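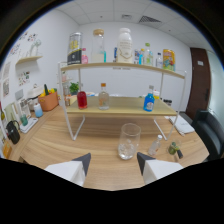

Zweistöckiges Regal auf dem Tisch: wie sortiert ihr Flaschen, damit man noch drankommt?

Laine Mockus
8. Dezember 2019

Hallo ihr Lieben,

ich brauche mal Rat von Leuten, die in kleinen Küchen leben und trotzdem nicht wahnsinnig werden. Wir sind im Frühjahr nach Pamville gezogen, die Wohnung ist wirklich schön, aber die Küche hat genau 8 Quadratmeter und einen einzigen Oberschrank, in dem schon die Teller wohnen. Deshalb steht jetzt alles, was Flasche oder Dose ist, auf so einem Tischregal: weißes Metallgestell, zwei helle Holzböden. Ich mag das Ding total gern, es sieht leicht aus und nimmt einem optisch nichts weg. Nur voll ist es halt!

Unten habe ich drei Flaschen stehen, die rote, eine aus Klarglas mit orangem Deckel und eine blaue. Das geht gut, da ist Luft. Oben ist es dafür ein einziges Gedränge, links eine hohe silberne Dose, dann eine kleine rosa Flasche, das Glas mit dem Korken, die große weiße Plastikflasche, ein Grüppchen kleiner Fläschchen und ganz rechts die gelbe Schachtel mit dem Comicdruck (Tochter, acht Jahre, darf nicht weggeräumt werden, ich habe es versucht). Wenn ich an die blaue Flasche dahinter will, muss ich erst zwei andere hochheben, und gestern ist mir dabei fast das Korkglas runtergesegelt.

Dazu kommt, dass hinter dem Regal auch noch Zeug steht, so kleine dunkle Gläschen und ein Fläschchen mit gelbem Deckel. Was da landet, sehe ich wochenlang nicht. Und der orange Korb mit dem Grünzeug steht drüben auf der anderen Arbeitsfläche, weil auf dem Tisch kein Platz mehr ist, wir wollen da ja auch essen.

Also konkret: Sortiert ihr nach Größe, nach Benutzung oder danach, was zusammengehört? Schwere Sachen immer nach unten? Und lohnt sich ein dritter Boden? Bei Gamage habe ich einen zum Aufstecken gesehen, bin mir aber nicht sicher, ob das bei den nach außen gebogenen Beinen überhaupt hält.

Bohren geht leider nicht, die Wand ist frisch weiß gestrichen und der Vermieter hat da sehr klare Vorstellungen.

Danke schon mal und liebe Grüße
Laine

14 Personen finden das hilfreich · 3 Kommentare

Zane Kuusk

Hallo Laine,

ich hatte fast die gleiche Lage, nur mit Regal auf der Fensterbank, und habe bestimmt dreimal alles umgeräumt, bis es gepasst hat. Bei mir ging es erst besser, als ich aufgehört habe, nach Sorten zu denken. Essig zu Essig, Öl zu Öl, das klingt vernünftig, aber dann steht eben der Essig, den man einmal im Jahr nimmt, genau vor der Nase.

Ich würde so anfangen: alles runter, wirklich alles, auch das von hinten. Böden abwischen (bei mir klebte es ordentlich, ich sage nicht was). Und dann nur das wieder hochstellen, was du in einer normalen Woche in die Hand nimmst. Der Rest kommt in einen Karton unter die Bank oder wohin auch immer, und wenn du im April noch nichts davon vermisst hast, kann es weg oder zu jemandem, der es mag.

Große und schwere Flaschen gehören für mein Gefühl nach unten. Deine große weiße würde ich also vom oberen Boden holen und unten neben die anderen drei stellen, falls die Höhe reicht. Miss das vorher nach! Ich habe damals mit Schwung eine Flasche gegen den oberen Boden gerammt. Die rote kannst du dafür etwas weiter an den Rand schieben.

Die kleinen Fläschchen in ein flaches Kästchen, dann ziehst du alle auf einmal vor. Meins ist von Uvero und 16 Zentimeter breit, geht aber genauso mit dem Deckel einer Keksdose. Und hinter dem Regal bleibt frei. Da schiebst du den Tisch lieber ein Stück näher an die Wand, dann ist der Platz einfach weg und es kann sich nichts mehr verstecken.

Ach so, und beschrifte die Flaschen oben auf dem Deckel, jedenfalls alles, was man von vorne schlecht lesen kann. Ich nehme dafür Malerkrepp, das geht beim Spülen leicht wieder ab.

Viel Erfolg, und die gelbe Schachtel bleibt natürlich stehen, rechts am Rand stört sie doch gar nicht :-)

Zane

22 Personen finden das hilfreich · 2 Kommentare

Ott Priedītis

Dritter Boden: lass es. Hatte ich auch, wackelt. Beine nach außen heißt, oben wird es schmaler als unten, die Aufstecker sind aber meistens für gerade Beine gebaut. Kauf dir lieber ein zweites Regal oder schmeiß was weg. Ich hab die Hälfte weggeschmissen, fehlt mir nix.

1 Person findet das hilfreich

Xuelian Yao

Zu Otts Aufstecker, mit gebogenen Beinen gibt es schon welche, die werden mit Schellen geklemmt und nicht gesteckt. Ich habe einen von Erketti und der sitzt fest, allerdings stehen bei mir nur Gewürze drauf. Für Glas wäre mir das auch zu hoch, erst recht mit Kind im Haus.

Was ich bei dir noch machen würde, Laine: Küche und Nicht-Küche trennen. Ich weiß ja nicht, was in deinen Flaschen ist, aber bei uns stand lange das Spülmittel neben dem Sirup, und beides war blau. Muss ich mehr sagen? Seitdem gilt bei uns, was man essen oder trinken kann, kommt nach oben, alles andere steht unter der Spüle mit Kindersicherung. Das hat das Regal auch gleich um ein gutes Drittel leerer gemacht.

Und stell die Hohen nach hinten und die Kleinen nach vorn, auch wenn es von der Seite erst mal komisch aussieht. Deine silberne Dose kann dann hinten links in die Ecke, die siehst du ja immer. Die kleine rosa Flasche davor, fertig. Bei zwei Reihen ist Schluss, in der dritten findet man sowieso nichts wieder.

Wenn der Obstkorb zurück auf den Tisch soll, häng ihn doch auf. Es gibt Haken zum Klemmen, die kommen unten an den Oberschrank, ganz ohne Bohren. Vorher den Korb leer wiegen und dann voll, unserer war schwerer als gedacht und die Zitronen sind durch die ganze Küche gekullert.

Schreib mal, wie es geworden ist!

9 Personen finden das hilfreich · 1 Kommentar

3172 Aufrufe · 37-mal geteilt

Ähnliche Themen
Klebereste von Holzböden entfernen, ohne dass es Flecken gibt
Korkdeckel sitzt fest, was tun?
Kleine Küche ohne Oberschränke einrichten
Küchenkräuter im Wasserglas, wie lange halten die?
Haken ohne Bohren: eure Erfahrungen (229 Beiträge)
Tischregal wackelt auf unebener Platte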